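Notebook, September, started 8.40 in the morning

Kettle on, second page of the new book. Plan for today is the star signs on the Starneleo profile pages, then the "is this person still living" line if there's any brain left. Tipene has the birthday list, I've got the tables and Karla is reading old almanacs in the other room (she has the better chair, noted for the record). 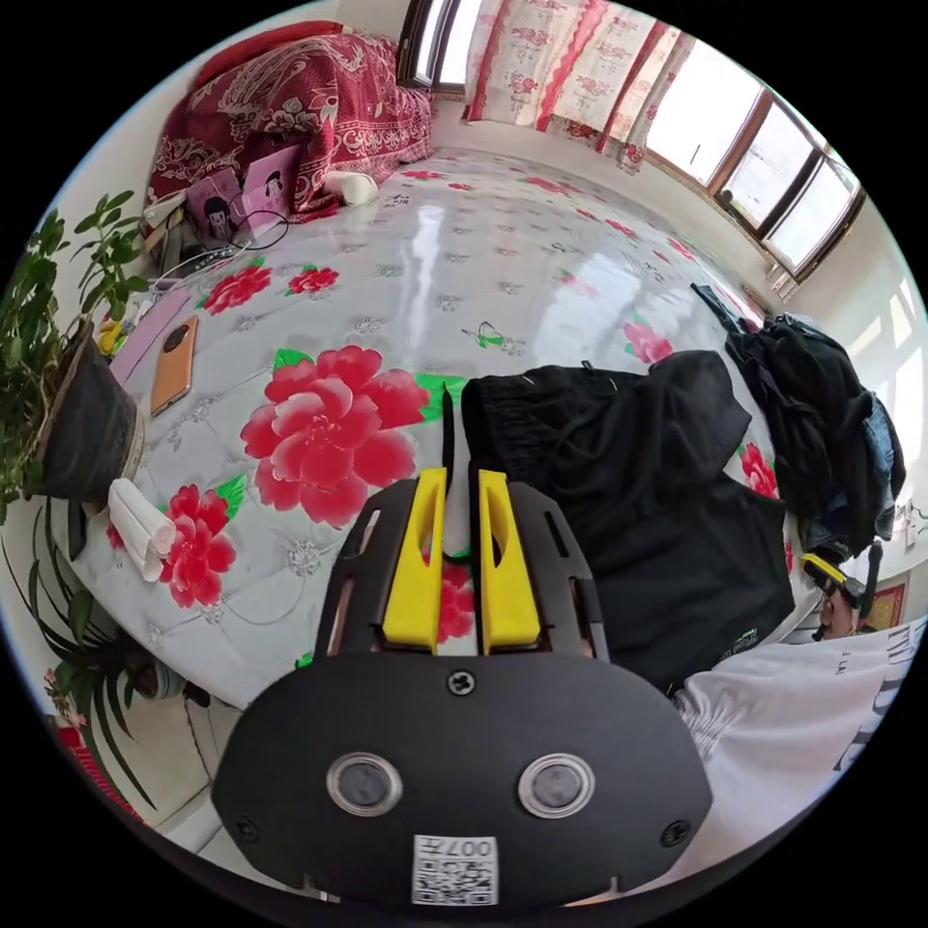
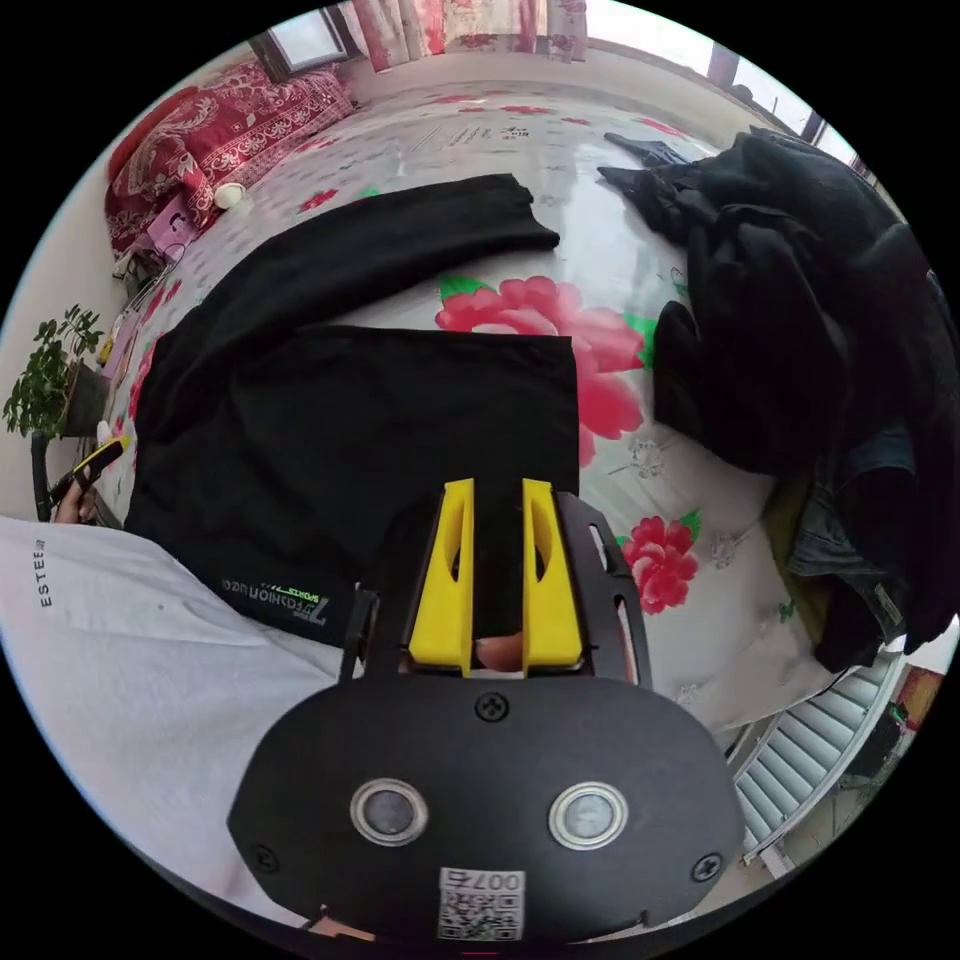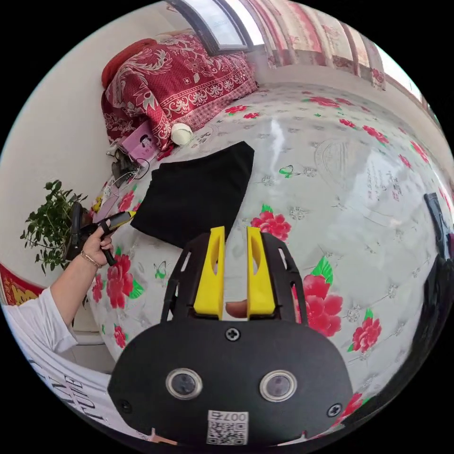

Why do two websites sometimes give different signs for the same person?
They are using different cut-off dates. The sun doesn't move into Leo at the same moment every July: it can be the 22nd or the 23rd depending on the year and your time zone, and most sites pick one day and stick to it. Anyone born in the middle of the month gets the same answer everywhere.

Right, so, the numbers. We pulled 1000 profiles out of Starneleo and ran them against the fixed table, the plain one that's printed in every magazine. 982 agreed with the sign already on the page. I was quite pleased with that for as long as it took to drink a coffee, and then Tipene pointed out that hardly anybody in the pull was born near a changeover, so of course they agreed!

So we did the Kravchuk list after that, 200 people who all have a birthday within a day of a changeover. 188 right. Much more useful, that one, and the misses are nearly all July and August, Cancer/Leo and Leo/Virgo. Two had the sign copied over from a sibling's page by the look of it. One had day and month the wrong way round, which I should have spotted on my own as the poor woman had been a Capricorn with a summer birthday since the page was first made.

Birth times: we mostly haven't got them. Vilho wants to leave the sign blank for changeover birthdays with no time. I'd sooner print both, "Cancer or Leo, birth time not known", and let readers argue about it. They will anyway. Left a note on his desk, see what he says.

11.15. Karla came in with the Pesbridge almanac and it's lovely, gives the hour of every changeover for the years it covers, but it's on local time and doesn't say so until the very last page. She'd done a whole column before finding that. I've told her to keep the column and just write LOCAL across the top in red, we can shift it later. Don't mix with my table until it's shifted!! (Writing that for myself as much as anyone.)

Afternoon, the living/not living line. At the moment the page says "still alive" whenever the death date is empty, and an empty box only means that no one has filled it in. There's a silent film pianist on there who would be the oldest human ever to walk the earth. My suggested wording is "We have no record of a death" with the month of the last check after it. Heikki thinks it sounds gloomy. It does a bit. Tried "living, as far as we know" and that's worse, sounds like a neighbour asking questions.

Tapio rang at half two wanting to know if the personality paragraph could be longer. It's the same paragraph for every Leo on the site, generous, proud, loves a stage etc., so longer just means more of the same. I said we'd look at cutting it to two sentences and he went quiet. Will try him again when he's had his lunch.

Plindow import fell over again on names with dots over the letters. Vilho's own surname came out as soup. He has taken it very well, considering, and is fixing it himself.

To do:
- shift Karla's column off local time, check three rows by hand
- correct the misses from the Kravchuk list, Cancer/Leo ones first
- ask Heikki for a wording he does like
- find out who typed in the pianist and where they got the birth year
- more biscuits

Stopped 5.20. The red pen is in the almanac, marking the July page, leave it there please.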